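Search this blog Go

25/06/2023

Up before six and could not get back to sleep, so I watered the tomatoes while it was still cool. The ones along the fence are doing better than the ones in the barrels. I picked the first two and ate one standing up.

Drove out to Plilside after breakfast for the book sale. I had 20 dollars in my pocket and meant to come home with most of it.
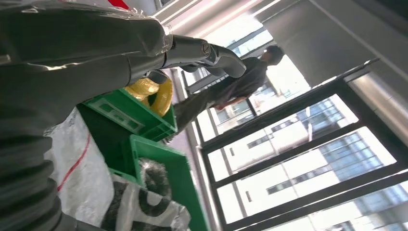
The sale was in the old feed store again, same as in February, but with the doors open this time and a fan going. I found a road atlas, a bread book with the cover gone, and the second Hervieu novel, which I have wanted since I finished the first. Left with four dollars.
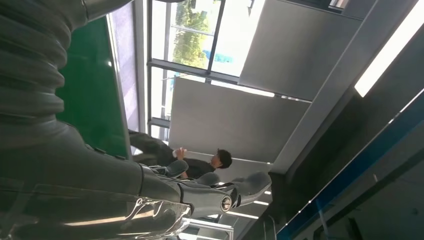 Gray hand, ribbed sleeve.

Lunch was cold chicken and the other tomato. Read more than 100 pages of the Hervieu on the porch. It is slower than the first one and the brother is hard to like, but I want to know about the house.

The Brellen mower would not start again. Cleaned the plug, changed the gas, same thing. I will call the shop tomorrow and ask what they want for it. The back grass can wait.
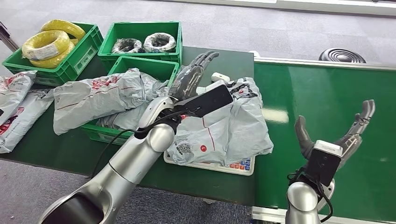
Rain came through after supper and I shut the west windows. Need stamps, onions, and a new washer for the kitchen tap. Bed early.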